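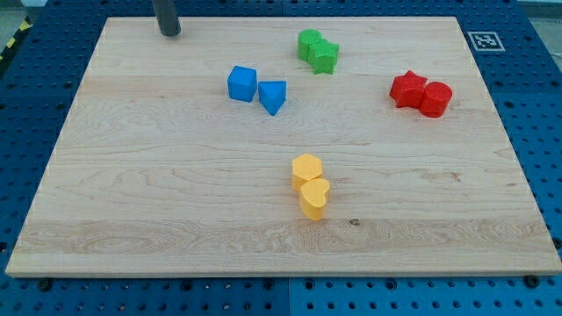
Maple board, with some colored blocks on it.

Been asked a few times how I look after wood boards, so a short thread. I run the kitchen at a small cafe in Erkasthorpe and we go through a lot of them.

Wash by hand, hot water, a little dish soap. Both sides every time. If you only wet the top, the board cups. I ruined my first one that way in November and it still rocks on the counter.

Dry it with a towel, then stand it on edge. Never the dishwasher.

Oil: food-grade mineral oil, 4 thin coats on a new board, a night between each. After that whenever it looks dull. Olive oil goes rancid. Dalia Adomaitis told me this years ago and I used olive oil anyway -- the smell took three weeks to leave.

Onion and garlic: coarse salt, half a lemon, scrub, leave five minutes, rinse. It helps. It does not fix everything. I keep a separate board for onions now.

Sanding: start at 120 grit, then 180, then 220. Go with the grain. Wipe with a damp cloth before the last pass so the fibers stand up, let it dry, sand once more.

Small cracks at the end are usually from a dry kitchen. Extra oil on the end grain. If a crack runs through to the bottom, stop using it for food.

Zawadi Odera asked about wax. I melt 1 part beeswax into 4 parts mineral oil and rub it on last. A jam jar of it gets me through the winter.

Will do knives next -- probably after the Stundon market.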